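Plasis is a set of simulated household rooms for testing the control software of robot arms. It is sold by Cadeo, a software firm, as a yearly licence with support. The first version went on sale on Sep 10, 2020 and was aimed at university groups and small companies without a test room of their own.

The set grew out of work by Casimiro Villanueva, who had been building kitchen and bathroom models for Howlader, a maker of cleaning equipment. Cadeo bought the models and added a scoring tool. Villanueva stayed on as lead designer.

Contents

The standard licence covers 32 rooms and 224 loose objects. Most of the objects are small things found in a house, such as bottles, tubes, sponges and hand tools. Each has its own weight and surface grip, and users can change both. Rooms are loaded from a plain text file, which also sets where the objects begin.

The buyer picks an arm and a gripper from a list. A run can be watched from a fixed viewpoint or from one mounted near the gripper, and both views can be saved. Bathroom layouts are counted among the harder ones — surfaces are narrow, and objects are often placed close together or on top of each other.

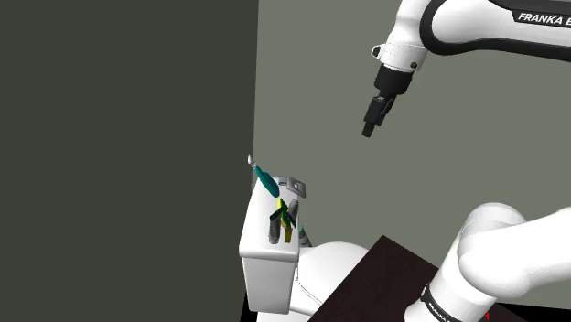
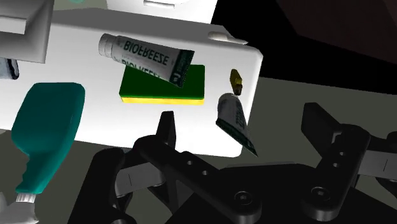 A simulated Franka arm with a black two-fingered gripper, in a bathroom layout.

Reception

Ostholm, a newsletter on laboratory software, tested the set over 2 weeks and gave it a score of 88 out of 100. The reviewer liked the short set-up time and the scoring tool, which logs dropped objects and knocks against furniture. Soft items were thought less convincing, as a sponge in Plasis keeps its shape when squeezed. The manual was called thin in places — the part on adding new objects ran to a single page.

Cadeo has since put out a longer manual, free to licence holders. Soft objects are still handled as rigid ones in the standard licence.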